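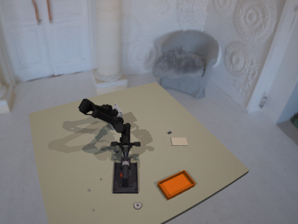
Fig. 1. The practice cell in simulation: arm on its base plate, orange tray to the right, small parts on the tabletop.

Setting up a cell properly: rules for the simulator and for the floor

Handout for the Bruston short course, session 3
12 min read

Hi everyone! These are my notes from the session, cleaned up a bit, with the things I forgot to say put back in. Keep Fig. 1 open next to you while you read, we'll be pointing at it a lot.

First, why I make you follow rules in a simulator at all. I get asked this every June. You can't pinch a finger in a rendered room with a fur cushion or throw on the chair, so why fill in a cell sheet? My answer is that the sheet is a habit, and habits form wherever you spend your hours. Most of you will spend 55 hours in the Skorkever simulator before you touch the arm at Werthorpe. If those are 55 sloppy hours, I get sloppy people in my lab (and I've had them, and I spent a whole term undoing it).

Rule A. Write down where the arm can go before you write down what it should do.

Look at the shadows on the table. They spread way out to the left, and people like to use them as a guide to how far the arm reaches. Please don't! A shadow tells you about the lamp. Get the reach from the data sheet for the arm, add the longest tool and the longest part you'll hold, and draw the circle around the base. Anything inside the circle is in the arm's space, including your coffee.

Then compare your circle to the edge of the table. The base in Fig. 1 sits in from the edges, but "in from the edges" isn't a number, and I want a number on the sheet. If the circle goes past the tabletop, the floor beyond it belongs to the cell too, and it gets marked.

Rule B. Every object has a home, and the home is on the sheet.

The tray is easy. It's big, it's orange, it has walls. Give it a corner position and an angle. It's turned diagonally in the figure and that is perfectly okay, as long as the sheet says so. I have seen a good program fail for a whole afternoon over a tray that was drawn square and placed crooked.

Small parts are where people get lazy. There are three little metal pieces to the left of the base that look like nuts, and a bigger silver-gray ring nearer to us. Each one gets its own line. Don't write "loose parts, left side." And what about the pale card or block at the back right, with the tiny dark thing next to it? If you can't say what an object is for, it comes off the table before the run. Same for specks. Zoom in on the right-hand corner of the tabletop and you'll find a few. In a simulator that's a cleanup job on your file, on a real bench it's a brush and thirty seconds.

Rule C. Check the mounting first, every time.

Base plate, fasteners, then whatever is stacked on top of it, working upward. On the real arm you do this with the power locked out and your own lock on the switch. In Skorkever you do it by opening the fixture panel and reading the joint list, top to bottom, out loud if you have a partner. I know it feels silly. Do it anyway.

Rule D. Slow first run, hand on stop.

2 full passes at reduced speed, nothing in the tray, before any part gets picked up. The person holding the stop button does nothing else: no typing, no phone, no chatting with me. If you change the tool, move the tray or edit a waypoint, you're back to the slow passes. Yes, even for a tiny edit.

Rule E. Sim results are sim results.

When you write up, say which runs were simulated, in the same sentence as the result. Kordestani format has a column for it now, so use the column. And a clean sim run doesn't count as a risk assessment. The assessment is done on the real cell, with the real fence and real doors, and the formal standards your site works under always win over anything in this handout.

For next time: fill in one cell sheet for the setup in Fig. 1. Reach circle, tray pose, a line for every object you're keeping, a line for every object you're removing. Leave the dimensions blank until you've read them out of the scene file, please don't guess them from the picture. Bring it on paper if you can, I like to scribble on them.

Posted 7 Jun 2023
Shares 12 | Comments 3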